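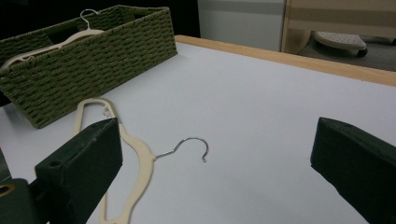

Hanger task, white table: one velvet hanger between the gripper fingers, one in the basket.

Equipment Planner, Manipulation Cells (full time)

Trorkow is hiring a planner to own the equipment budget for its garment-handling work. You will turn task requirements into purchase specifications, collect quotes and keep the spending plan current through November.

Scope for the first year:
Hand-held grippers – 15 units, plus spare fingers
Two fixed arms for the Polis site
Tables, baskets and hangers, capped at $4000

Requirements: three years in technical purchasing, working knowledge of gripper payload and stroke figures, and the ability to read a mechanical drawing. Experience with lease-or-buy comparisons is preferred. Some lifting is required.

The position reports to Tien-fu Lui. Send a resume and one sample budget – spreadsheet format, prices removed if necessary – to Room 211 by Friday, 5 p.m.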